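Arkance Weather
About Us

Arkance Weather is a small forecasting office that looks after people whose work depends on the sky, and that turns out to be a great many people once you start asking. We write daily forecasts for orchards, ferry crews, road departments, school districts and one very patient outdoor theater. If you have ever stood at a kitchen window at five in the morning wondering whether to send a crew out, you are just the sort of person we had in mind when we opened our doors.

How we got going

Our founder, Eylül Saraç, spent the early part of her career reading satellite pictures on the night shift, mostly following storms over open water. She loved the work (she still pulls up the infrared loop before she has taken off her coat), but she kept getting phone calls from friends back home who farmed or fished and wanted to know what all those swirls meant for them. A forecast for the whole region might be perfectly good and still leave a pear grower guessing about the one cold hollow at the bottom of the hill. So she began writing short notes for them, in plain language, and the notes got passed along, and before long there were more readers than she could keep up with in her spare time.

The first office was a single room over the Hrubý hardware store, with two desks and a radiator that knocked all winter. Old Mr. Hrubý let us put our first rain gauge on his roof and came up most mornings to argue with us over the reading. We have moved since then, but the gauge is still up there and we still use it.
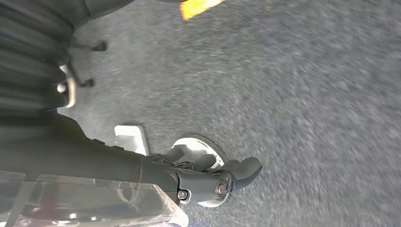
We grew slowly after that, which suited us fine. There are 8 of us now, and 6 are working forecasters. The others keep the instruments running, answer the phone and make sure the bills go out on time. Everyone takes a turn on the early desk, Eylül included, and the first forecast of the day goes out before sunrise, weekends and holidays too.

What we do all day

A forecaster here starts with the satellite imagery and the overnight model runs, then looks at our own stations to see what the air is really up to close to the ground. We keep stations in 7 valleys, and they don't always agree with each other, or with the models! Sorting that out is the part of the job we like best. When it's done, somebody sits down and writes your forecast in full sentences, with a note on how sure we are. If we think the rain could go either way, we will tell you so.

Customers get their forecasts by email, by text or through Beltari, our online page where you can look up your own station and see the last few days of wind, rain and temperature. Growers who worry about frost can add Ultasent, our overnight alert service, and it will call your phone and keep calling until you pick up. We've been told it is very annoying. Please keep it switched on in spring anyway.

And you are always welcome to call. A good many of our customers have been ringing the same desk for years and will spend as long on the grandchildren as on the dew point, and that is perfectly all right with us.

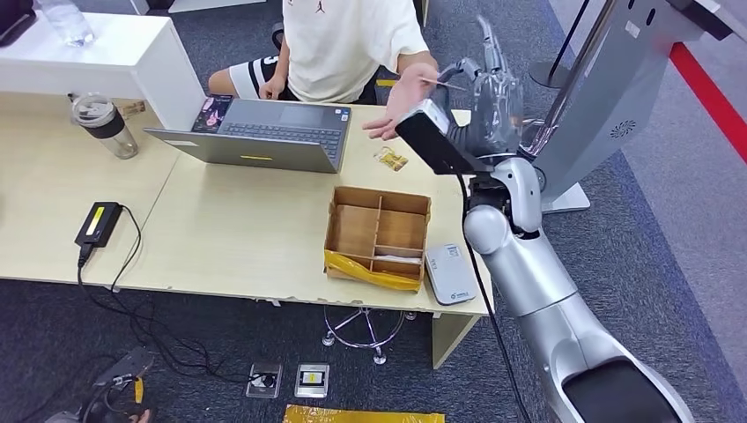 VALLEY OFFICE, September

The storm season has kept everybody busy this month, so thank you to all who have been sending in rainfall totals from home. They help us a great deal in the spots between stations. New observers are welcome at any time, and we'll gladly show you where to set up a gauge so the eaves don't drip in it. Our open house is on Thursday evening, with coffee, pie and a long look at the satellite loop on the big screen. Come by whenever you can and park on the side street, as the front lot fills up early.

Visits and questions

School groups and garden clubs can arrange a visit by calling the office in the afternoon, when the desk is quieter. Mornings are for the forecast.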